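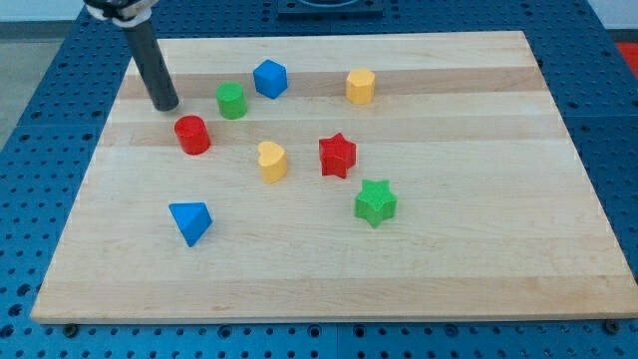

*Par Svenja Zürcher, février 2021*

## Rendez-nous les notices imprimées

J'ai acheté en janvier une étagère Jivel, modèle bas, avec deux portes. Dans le carton il y avait les panneaux, un sachet de vis et un bout de papier grand comme un ticket de caisse portant un code à scanner. Pas de notice. Le code menait à une page qui demandait de créer un compte, puis de choisir son pays, puis d'accepter de recevoir des offres. La notice se trouvait derrière, en PDF, dans un format pensé pour une feuille A3 et illisible sur un téléphone.

Je l'ai imprimée au bureau. Dix pages, à mes frais ou plutôt à ceux de mon employeur.

Les fabricants présentent la disparition du papier comme un geste écologique. Je veux bien l'entendre, mais je remarque que le carton de l'étagère contenait aussi quatre cales en polystyrène et un prospectus en couleur pour les canapés de la même marque. Le prospectus était imprimé sur un beau papier épais. On a donc gardé la publicité et supprimé le mode d'emploi.

Mon voisin Urs Rüegg répare des machines à coudre depuis sa retraite. Il conserve dans une armoire 122 notices, classées par marque, dont certaines ont plus d'âge que lui. Quand on lui apporte une machine, il sort le livret, trouve le schéma de passage du fil et se met au travail. Je lui ai demandé ce qu'il ferait d'une machine récente dont le fabricant aurait fermé son site. Il m'a répondu qu'il la refuserait.

Le cas n'a rien de théorique. La marque Ondito, qui a fabriqué mon humidificateur, a changé de propriétaire et son ancienne adresse renvoie à la page d'accueil du repreneur. L'appareil fonctionne encore. Un voyant orange s'allume de temps en temps et je ne sais pas ce qu'il signifie. Sur un forum, trois personnes donnent trois explications différentes.

On me dira que tout le monde a un téléphone. Ma mère n'en a pas, ou du moins pas un de ceux qui lisent les codes. Elle a payé sa bouilloire le même prix que les autres clients et elle a droit aux mêmes explications, y compris celles qui concernent la sécurité.

Je ne réclame pas un pavé en vingt-quatre langues dont vingt-trois partent au recyclage. Une feuille pliée, dans la langue du pays de vente, avec les dessins à une taille lisible, suffirait pour la plupart des objets de la maison. Pour les autres, que le vendeur imprime le livret à la caisse si le client le demande. Il imprime bien la garantie.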